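Gerusico Household Words
Data card and readme, version 2

Maintained by Jucélia Brito and Genivaldo Barbosa
Last updated Sep 15, 2025

What this is

Gerusico Household Words is a word list of kitchen and dining terms in Portuguese and English. It records what people call everyday things at home, where they grew up saying it, and which word they would use when talking to a stranger. It was put together for people who write recipes, shop labels and language courses, and who need to know whether a word travels well from one region to another.

The list is small and was checked by hand. It is not a dictionary and should not be used as one. Many entries have no agreed spelling, and we kept what the speaker wrote.

What is in the folder

words.csv - one row per term, the main file
speakers.csv - one row per contributor, with region and age band only
notes.txt - longer remarks that did not fit in a column
changes.txt - what was altered between versions
pictures - the prompt pictures used in the naming sessions

All the text files are UTF-8. Fields are separated by semicolons, because several of the glosses contain commas. If accents come out wrong in a spreadsheet, import the file through the menu and set the encoding yourself. Double-clicking it will usually pick the wrong one.

Columns in words.csv

term: the word as the contributor wrote it
lang: pt or en
gloss: a short plain meaning
region: where the contributor learned the word
register: home, neutral or shop
speaker_id: links to speakers.csv
seen_before: yes if the same term came from another contributor
remark: free text, often blank

The register column causes the most questions. "Home" means the contributor would say it to family but would pick another word in a shop. "Shop" is the reverse. "Neutral" means they would use it in both places. We did not try to settle cases where two people from the same town disagreed. Both rows are kept.

How it was collected

There were 66 contributors, recruited through evening classes and a notice in the Ackroyd reading room. Each person took part in one session. In the first half they talked freely about meals at home. In the second half they were shown prompt pictures and asked to write down a word for anything they recognised. They could skip a picture, and many did.

Answers were typed up by Genivaldo and read back against the paper sheets by Jucélia. Sheets that could not be read were left out. Full names, street names and the names of relatives were removed from the remarks.

Changes since version 1

The region column now uses state or county names. It used to hold towns, and in the smaller places that came close to naming the person. We also merged the columns "alt_term" and "alt_term_2" into ordinary rows, so a contributor who gave two words now has two rows. Scripts written for the first version will need a small fix.

We removed 11 rows that had been entered under the wrong language. They are listed in changes.txt.

Prompt pictures

The pictures show ordinary kitchen and table things. They carry no labels. Words for bowls and cups vary a good deal in the Portuguese rows - tigela, cumbuca and vasilha all turn up - and English speakers moved between bowl, basin and dish.
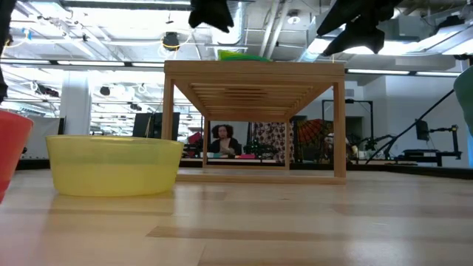 Prompt picture: yellow bowl and wooden rack on a wooden tabletop.

Known gaps

Contributors under 30 are few. The north of England is better covered than the south, and the Portuguese rows lean towards Bahia and Minas Gerais. There is nothing from Portugal itself, though we hope to add some in December.

Plurals are uneven. Some people wrote "talheres" and some wrote "talher" for the same prompt, and we have left these as separate terms.

Use and credit

The list may be copied, changed and shared for any purpose, provided the source is named. Please cite it as: Brito and Barbosa, Gerusico Household Words, version 2.

Corrections are welcome. Quote the speaker_id and the term, and say which file you were reading.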